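I'd been wanting to get to the Vukska winter clothing fair for ages, and this year I finally did it! It takes up the old Garrido mill, a long brick building by the river, and if you park behind it like I did, you get to climb 96 steps up to the entrance. I was warm before I'd even tried on a scarf.

Tickets were 20 dollars at the door (cash only, so hit the ATM first), and that covers the tour of the lining workshop too. The fair had 402 tables listed on the map. I did not see them all. I got stuck in the first hall with the wool people for over 25 minutes, rubbing swatches between my fingers and pretending I knew what I was feeling for.

The workshop tour was the best part. It's run by Cuketti, a small outfit that repairs and relines old coats, and they let us stand right next to the cutting table while they talked. I learned that a lining should have a pleat down the back so you can move your shoulders, and that a lot of cheap coats skip it. I went straight home and checked mine. Two out of my three don't have one, which explains a lot about how I feel in them on the bus.

What I really went for, though, was coats. Double-breasted ones especially, with a big collar you can turn up when the wind gets mean. The secondhand rows at the back were full of them, and prices dropped a lot after lunch, so don't buy in the first hour like I nearly did. 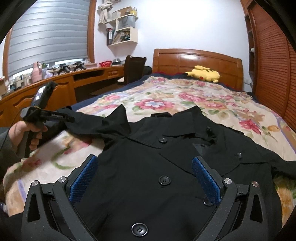 A reader, Fukgate, wrote in to say the afternoon markdowns are real but the smaller sizes are mostly gone by then, and that anyone under a medium should go early and haggle.

Fair point, and I'd add that you should bring a thin sweater to try things on over. The mill is heated in the front hall and nowhere else. Lunch was a potato soup from the cart in the yard, a bit salty, but the bread was great and I went back for another piece.

The shuttle to the train leaves from the lower gate and stops running at five. I missed it by a minute and walked, with a bag on each arm.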